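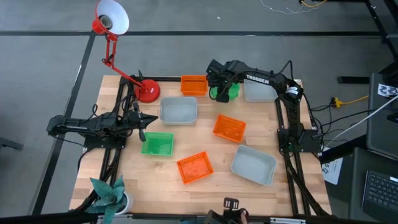 Orange mesh, green mesh and the plain gray bins, with the butcher block underneath.

Last updated: 1 July 2021

So I've been on a basket kick. If you've been reading for a while you know I go through phases (the label maker phase, the glass jar phase, the month where everything I owned was on a hook) and this one has lasted longer than most of them, so I figured it deserved a proper post.

It started with the hall closet. I opened it to get a light bulb and a bag of other bags fell on my head, and behind that was a shoebox of batteries, some dead and some not, and I couldn't tell you which. I stood there with the closet door open for a good long while. Then I closed it and drove to Rissanen, the housewares place out past the Nirkport exit, and came home with way too much plastic.

Okay, colors first because I got three comments on the last post asking why I don't just buy everything in white. I tried white! White looks great for a week and then every bin is the same bin. I'd pull down the sewing stuff looking for tape, put it back, pull down the tape, and find out it was the candles. Orange, green and gray don't match anything in my house, and I love them. I can yell "it's in an orange one" from another room and have a decent shot at the right thing coming back to me.

The way I've got it worked out at the moment:

Orange is for stuff that gets used all the time. Scissors, tape, pens that work, the good flashlight, chargers. If it's going to be grabbed and dropped back in a hurry, it goes orange.

Green is for the seasonal and garden-ish things. Seed packets, twine, plant tags, the little hand tools. I had the bulbs in there last October and the holes in the sides were great for that, plenty of air moving through.

Gray is for anything small or messy. The gray bins are smooth inside and don't have holes, so screws and loose beads and that weird powdery stuff at the bottom of the tea drawer all stay put. I learned that one the hard way with a mesh basket full of map pins. I was finding them in the rug until spring.

I know some of you are going to tell me labels would do the same job. I still label! I just don't read the labels. I wrote them in my nicest handwriting and I haven't looked at a single one since.

Now the mesh versus solid question, which I have thought about more than a person should. The mesh ones are lighter and you can sort of see what's in them without taking them down, and if you spill something in one you can rinse it out in the sink and it drains by itself. But they snag. Yarn is a nightmare in mesh. So are zip ties, hair clips, anything with a little hook on it. I had a cheap Zaltusix set years ago where the holes were big enough that pencils poked out the sides and it looked like a porcupine on the shelf – cute, but you couldn't slide it past its neighbor. The grid on the orange ones is so much better for that.

Solid bins are heavier and you have to look down into them, so they can't go on the top shelf unless you're taller than I am. Mine live at waist height. Rounded corners, by the way, are worth looking for. Crumbs and dust wedge into square corners and you end up in there with a cotton swab, and life is short.

A word about the sorting part, which everybody skips to get to the pretty shelf. You need a big flat surface, and I mean BIG. I used to do it on the bed and then it would be bedtime and I'd shove the whole mess onto the floor and be right back where I started. A butcher block top is lovely for it, the stripy kind with the light grain. Small dark things show up against it really well, and bright baskets just look happy on it. Spread the baskets out first before you put anything in them. Don't line them up. I like to leave gaps and let them sit crooked so there's room for the "I don't know yet" piles in between.

And there will be "I don't know yet" piles. My rule is that those get one basket, total, and when it's full I have to decide about something before anything else goes in. At the moment mine contains a key that fits no door in this house, four buttons from a coat I gave away, and a very nice hinge.

What I'd do differently: measure the shelf. I did not measure the shelf. The hall closet shelf is shallower than I remembered and the baskets stick out past the edge just enough that the door bumps them, so for now they're turned sideways, and one lives on top of the dryer. I'm looking at a different shelf from a salvage yard in Pornstead that's a bit deeper, but it needs sanding and a coat of something and you all know how I am about sanding.

I also bought more green than I had green things. If you do the color system, figure out your categories before you shop. I went in with a vague idea and a coupon.

Next up is the bathroom cabinet, which is a whole other animal, and after that possibly the trunk of the car. If you have a trick for keeping cotton balls from taking over a shelf, please put it in the comments, I'm desperate. And whoever asked about drawer dividers – yes, I saw it, I'm still testing the bamboo ones and so far they slide around every time I open the drawer.

42 shares
9 comments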